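Haltbridge Toy and Kitchen Loan Shelf
Progress report to the Grosisen Fund, covering spring through June

Thank you, first of all, for your patience with the spring figures. They reached you in three separate envelopes and one of them was the wrong one, and you were very kind about it. I have tried to put everything in one place this time, so please forgive the length.

As you know, your grant of $3128 was meant to do two jobs: fill out the kitchen side of the loan shelf, which had been running on a few tired saucepans, and bring back the games and building toys that families kept asking for after the old cupboard was cleared. I'm glad to say both are well under way, and the shelf has now made over 300 loans since it reopened. Some of those are the same household coming back for the same cake pan, but we count them all the same, and we're happy to see them!

Kitchen items

The large pots were the first thing we bought and they have been out nearly every weekend. We chose stainless steel with a separate lid, from the Stoica catering range, after a good deal of back and forth about enamel. Enamel is prettier, but it chips, and our borrowers cook for big family gatherings and put things down hard. The lids are another story. Two came back with the wrong pots in the first month, so each lid and pot now has a matching number on its loan card, and we check them together at the desk before the borrower leaves.

We have also started sending a ladle with each large pot. It seems a small thing, but people would borrow a pot big enough for soup for the whole street and then ring to ask if we had anything to serve it with. The ladle goes home inside the pot, and that's how we ask for it back.

Games and building toys

The chip set has turned out to be far more popular than I would have guessed when I wrote the application. It lives in a black aluminum case with foam in the lid, and it goes out for card nights, for fund-raisers, and quite often to parents who want the chips for counting and sorting with little ones. The colors are a great help there. What we haven't solved is how it comes home. The tray is made for tidy stacks, and very few people have the patience for tidy stacks at the end of an evening, so we spend a fair amount of time putting the colors back in order and looking for strays.

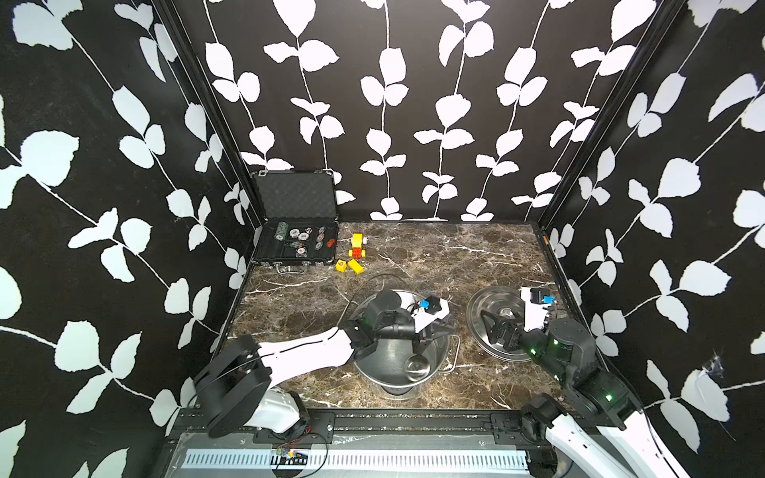
One borrower wrote on the return card that she would gladly sort the chips herself if there were a little chart in the lid showing which color goes where, and that her children would probably fight over who got to do it. She added that the pot she took on the same visit was the best she had ever cooked in, and could she please have it again for the holidays.

We thought the chart was a lovely idea. It will be printed on card and tucked into the lid, and we'll do the same for the two board games that suffer most from missing parts. The cost is small enough to come out of the $75 we had put by for labels.

The plastic building blocks are lent in drawstring bags of 48, mixed colors, with a few numbered cubes in the bags meant for younger children. We had planned on larger bags, but a trial in early spring showed that the bigger the bag, the longer it stayed out – some were gone for six weeks. The smaller ones come back on time and can be counted by one person over a cup of tea. Half-built models come back too, and our rule is to take them apart before the bag goes on the shelf, though I'll admit that a good one sometimes gets to stand on the counter for a day or so first.
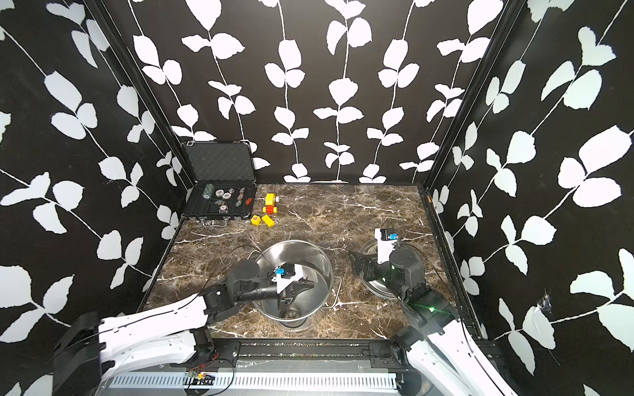
The other change on the toy side is that we now check for small parts that have wandered from one set to another. Dice are the worst for this. They turn up in the block bags, in the cutlery tray, and once in a cake pan. We keep a jar at the desk for anything we can't place, and borrowers are welcome to look through it when they come in.

What is left to do

The shelving from Grilletti is ordered and paid for, but delivery has slipped twice. Until it comes, the large pots are stacked two deep and somebody has to lift the front row to get at the back. The new shelves are deeper and will take the lids upright beside their pots.

We would also like to move the remaining part of the toy budget across to a second chip set, since the waiting list for the first is now longer than the list for the pots. If you're content with that, a short note or an email is plenty, and I'll put the order in as soon as I hear from you. The receipts are in the folder that comes with this report, kitchen first and toys after, and this time I have checked the envelope.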